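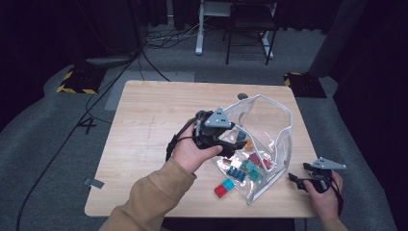 Ticket 421
Subject: Clear block bags splitting at the trim
Opened by: Nives Fabbri, playroom desk
Assigned to: Gerardo Piras, supplies
Priority: Normal
Status: Closed

Nives Fabbri, 9:10 am
The clear bags we keep the building blocks in are coming apart. The white trim pulls away from the vinyl at the bottom corners and small pieces drop out when a bag is lifted. Four bags so far, all from the February delivery from Grolau. The older ones are holding up. I have taped two of them for now but the tape lifts within a day.

Gerardo Piras, 9:45 am
Are they being filled to the top? Also, are they carried by the opening or from underneath?

Nives Fabbri, 10:20 am
Mostly half full or less. Carried by the opening, usually by one side of it. The kids also drag them across the carpet.

Gerardo Piras, 11:30 am
Took one of the split bags and one good one from the closet. On the split one the stitching stops short of the corner and the last bit of trim is only glued. On the good one the stitching goes all the way around. I put the same blocks in each and lifted by one side of the opening. The new bag opened up on the third lift. The old bag was fine.

Sent pictures of both corners to Giorgia Valentini at Grolau and asked for replacements.

Giorgia Valentini (by email, pasted by GP), 2:05 pm
Thank you for the pictures. The corners should be stitched through. We will replace the whole pack at no charge. No need to send the old ones back.

Gerardo Piras, 2:15 pm
Until the new pack comes:
Pull every February bag, split or not.
Put those blocks in the lidded tubs from the art closet.
Small pieces go in the older bags, one layer on the bottom.
Lift with a hand under the bag.

Nives Fabbri, 3:40 pm
Done. We were short on tubs, so the last of the big bricks are in a cardboard box under the window — please don't recycle it.

Gerardo Piras, 4:30 pm
Update: replacement pack arrived. Stitching runs through the corners on all of them. Repeated the lift test with 3 bags, no splitting. Left the pack on the playroom shelf. Closing.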